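Does a Small Prep Station Stay Tidy?
Project report, Nouhaila Amrani
August 22, 2026

Most kitchen advice says to set out only what you need: one board, one bowl, the vegetable, and a clear place for scraps. The Greenwood handout we were given in July repeats this as fact and says it cuts clearing up in half. I could not find where the half came from, so I tried the layout myself.

My rules were simple. Bowl on the left, cutting board close by, carrot within reach, greens left on until the last moment. A session ended when everything was back in its place. I did 100 sessions with the short layout and 100 with everything I owned spread out, for a total of 200.

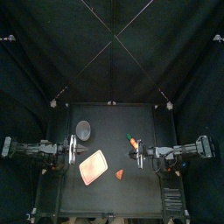 Elsie Holroyd thought the whole comparison was rigged from the start, because a person who knows they are being timed puts things back faster, and nobody cooks dinner with one carrot.

I can't argue with the second part. Soup for six people would be a different test. On the first part, both layouts were timed, so the hurry should be in both sets of numbers. The short layout was quicker in 73 of its 100 paired sessions. That sounds good until you remember that it also had fewer things to put away. Of course it was quicker.

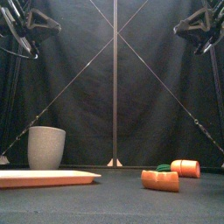 Losing small pieces was what I really wanted to look at, and I trust these results even less. With the short layout I left scraps behind in 6 sessions. Before anyone puts that in a handout, think about color. A dark gray tabletop with black fabric hanging behind it makes anything orange easy to spot. My counter at home is a speckled tan, and carrot peel disappears on it.

Usha Subramaniam suggested repeating it with parsnips on a light surface. I would do that before believing any of this, and I would give both layouts the same number of items. I would still put the bowl on the left, but I'm left-handed, so don't copy me.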